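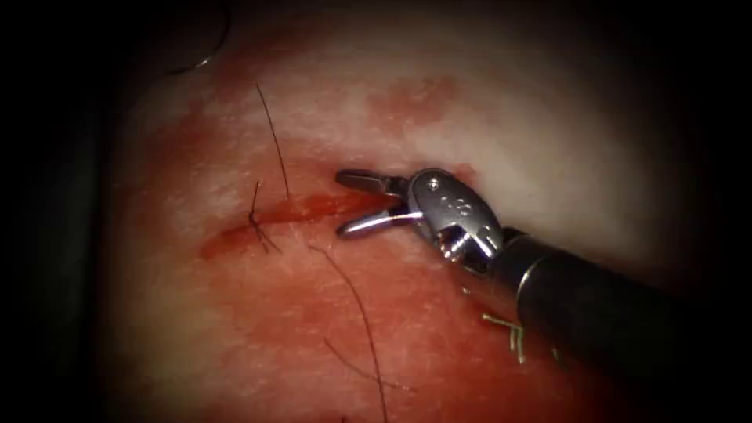 The Easy Part Is the Straight Line

2024-05-30

A cut running straight across pale tissue, jaws open over the right-hand end of it, no needle in them and no thread. I have come to think of this as the best moment in suturing. Every stitch after the first is still going to be perfect. The spacing will be even, the edges will meet like old friends, and the knot will lie flat the way it does in the diagram, which was drawn by somebody who didn't have to tie it.

Then you pick up the needle.

I've been practicing closures most evenings in May, on top of the sessions we get at Plirnside, and I promised a few people I'd write down what I've learned. It's a shorter list than I had hoped.

Edges

My first mistake was grabbing the edge of the wound as though it owed me money. Encarnación Aguirre teaches our group and has a way of saying "gently" that gets louder each time. You want to lift the edge just enough to see where the needle is going to come through. Pinch hard and you leave a little crushed spot, and then you have to put a stitch through the crushed spot, and it tears, and now your problem is wider than it was.

I also used to take hold of the edge and then think. I'd sit there gripping it, working out my next move, while the poor thing got squashed. Now I do the thinking with the jaws open. It looks like hesitation and frankly some of it is.

Wet things

Everything shines. You don't get this with the practice pads, which are dry and matte and forgiving and will let you believe you have talent. Under a bright light a moist surface throws glare right where you'd like to see the edge, and a polished instrument throws back a second helping. Half of what I took for a shaky hand in the first week was me aiming at a reflection.

Haziq Yeoh's advice was to move your head before you move anything else. I resented how well it worked.

Where to start

There are two schools. Vira Symonenko puts her first stitch in the middle of the incision, then one in the middle of each half, and keeps dividing until it's closed. I start at one end and work along like someone mowing a lawn. Her way, the two sides come out the same length. My way, you sometimes arrive at the far end with a small pucker of extra tissue standing up like the corner of a badly made bed. There's a name for it. It's called a dog ear, and I have made enough of them to open a kennel.

I still start at the end. I find the middle of a wound a lonely place to begin.

Needle angle

Go in straight down, then turn your wrist and let the curve of the needle do the traveling. I can recite this in my sleep. What I do when awake is push, because pushing is what you do with a needle if you were raised by a woman who hemmed curtains. The needle comes out shallow on the far side and the edges roll under, and you get a closure that looks neat from across the room and is holding hands with the wrong layer.

Count on redoing it. I took out 12 stitches in one evening and put 3 of them back in the same bad spots.

Knots

I'm fine at knots. I mention it only so there's something nice in this post. Nuno Carvalho once watched me tie a whole row and said "huh," and I've been living on that ever since.

My one complaint is tail length. Leave too little and it slips back through while you're admiring it. Leave too much and you spend the next throw fishing for the right strand among several identical strands. My tails used to look like a shag rug. They've come down to a sort of untidy fringe.

Things I've stopped doing

Holding my breath. You can get through maybe one stitch that way, and the second is done by a person who needs air.

Saying "last one" out loud.

Looking at the clock. I had a target of 40 minutes for a closure of modest length, written on a sticky note, and all it taught me was to do the last third badly. The note is in the trash.

Practicing hungry. I won't elaborate.

Next up is the running stitch, one thread the whole way along, where a mistake near the beginning gets to stay with you until the end. Vira says it's relaxing. Vira also does her taxes in January. If anyone has a trick for keeping the tension even when the thread gets long, please leave it in the comments, and if your trick is "practice," I've heard that one.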